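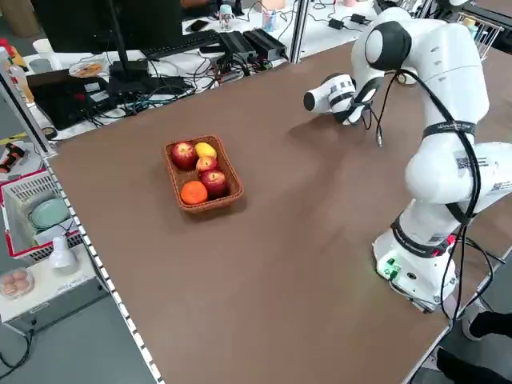 Falham City Council — Office of International Relations

COUNCIL DELEGATION TO VISIT OLASHOLM IN MAY

FALHAM — A delegation from the Falham City Council will travel to Olasholm in May for talks on port traffic, student exchanges and the renewal of the partnership agreement between the two cities. The council approved the trip at its regular meeting on Friday.

The delegation will have 15 members. It includes council members from both parties, staff from the planning and education departments, and representatives of the Falham Chamber of Commerce. The mayor's office will be represented by the deputy mayor.

On the first day the group will be received at Olasholm City Hall by the speaker of the municipal assembly. A working session on the partnership agreement will follow in the assembly chamber. The current agreement covers culture, schools and emergency services. Both sides have said they want to add a section on trade, and a draft text was exchanged over the winter.

The delegation will then tour the Karagiannis shipyard, where the two ferries that serve the outer harbor are being refitted. Falham is preparing its own plan for ferry service across the bay, and the planning department has asked for details on docking times, crew training and winter operation. A report on the shipyard visit will be sent to the council's transportation committee.

Education will be the main subject of the second day. Since the partnership began, 2,537 high school and college students have taken part in exchanges between the two cities. The program was cut back two years ago when travel costs rose, and 69 students took part last year. The council has set a goal of 200 places a year and will discuss with Olasholm how the cost of host family support and language classes can be shared.

Members will also meet with residents from Falham who live and work in the Olasholm area. That meeting is open to the public and will begin at 6 p.m. in the Zustness Hall, next to the main library. Residents who have questions about voting from abroad, pensions or school records can bring them to the meeting. Staff will take written questions from those who cannot stay.

The last visit by a Falham delegation led to the fire department training exchange, which is still running. An Olasholm delegation came to Falham the following year and attended a session of the council.

Travel and lodging for council members and city staff will be paid from the international relations budget. Chamber of Commerce representatives will pay their own way. A full list of expenses will be posted on the city website after the delegation returns, together with the text of any document signed during the visit.

The renewed agreement will not take effect until both the Falham City Council and the Olasholm assembly have voted on it. The Falham vote is expected before the summer recess.

Reporters who wish to attend the opening session in Olasholm should contact the Office of International Relations for accreditation. Interview requests for members of the delegation go through the same office — please include the name of your outlet and the language of the interview.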